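An Afternoon at Grirnanska, Where Robots Learn From Hands

The bus to Grirnanska drops you at the bottom of a hill, and by the time I had climbed it in the January cold I was ready to be impressed by anything with a heater. There was a heater. There was also a blue-covered table, a great many cables and a roomful of people who clearly couldn't wait for us visitors to get our coats off.

The lab opens its doors twice each winter. I came for the 2 p.m. session, which is all hands: how they move, how you record them, and how a robot might someday borrow what they know.

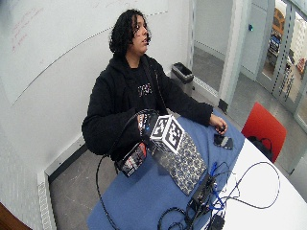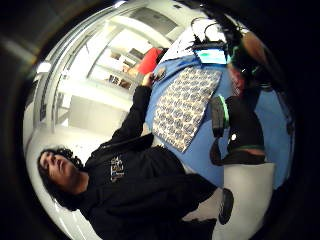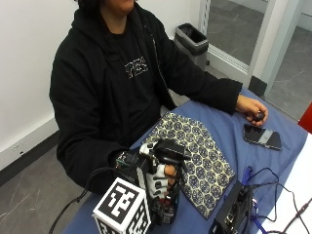
The glove table, seen from three sides of the afternoon's work.

Wearing your data

I have written about robots for years and I still expect them to be the star of the show. At the glove table the star is a person in a black hooded sweatshirt, sitting down, with a sensor rig on one hand. White and black segments run along the fingers, there are little circuit boards near the wrist, and a cable trails away over the side of the table. It looks wonderfully homemade, and I mean that as high praise.

Archana Negi runs the project, which goes by the name Plondard. She talks fast and draws in the air while she does it. The idea, she told us, is to collect everyday hand movements from people who are good at them (that would be nearly all of us) and use the recordings to train a robot hand. You pick something up, you put it down, you shift your grip a little without thinking. The rig notes how the fingers bend. The cube with the blocky black-and-white markers tells the cameras where the hand is in the room.

"People apologize to me when they fumble," Negi said. "I tell them please, fumble more! I have plenty of perfect ones."

A good session gives her team 192 usable recordings. Her record is 261, set by a visiting pastry chef who apparently never got bored and asked if she could come back the next morning.

Why the table is so ordinary

I asked about the patterned mat, half expecting a technical answer. Negi wants some of the recordings made around things with busy surfaces, the sort you would find on a kitchen table, so that the software doesn't get used to a tidy world. The same goes for the phone and the other small stuff. A robot trained at a bare desk, she said, falls apart the first time it meets a tablecloth.

Then there are the cables. I liked the cables. A lot of demonstrations hide them under a skirt of black fabric, and you come away thinking the whole business runs on air. At Grirnanska they loop across the table and you can follow them with your eyes from the wrist to the edge — you get a feeling for how much is going on at once.

My turn in the glove

Eight of us got to try it. Ashok Semwal, who built most of the rig, fitted mine, starting at the thumb and tightening each finger in turn. He used to repair accordions, and he handles the thing with the same patience, listening for clicks. He has names for the versions. The current one is Hauser. The one before it was Grorko, and from the way he said it I gathered that Grorko had not been a happy time.

Wearing it is odd for a minute and then strangely pleasant. It's lighter than I had guessed. On a laptop at the end of the room a gray cartoon hand copied mine, a blink behind, and I'm afraid I made it wave for much longer than a grown man should. Semwal let me. Then he asked me to pick up a bottle cap, and my cartoon twin pinched its fingers together at the same moment, and a little girl next to me yelled "It's doing it!"

She was right, it was! I picked up that cap until the next person in line coughed.

What comes next

The robot hand that will use all this is still in pieces in the workshop down the corridor. Semwal showed me a thumb joint wrapped in a dish towel and asked me not to drop it. Negi would like to have it buttering toast by the time of the next open session, and she laughed when I asked for a promise in writing.

I'd go again for the toast alone. If you do make the trip, wear short sleeves under your sweater, because the straps sit better on bare skin, and get in the glove line early. The bus back down the hill leaves at ten past five, and the driver doesn't wait.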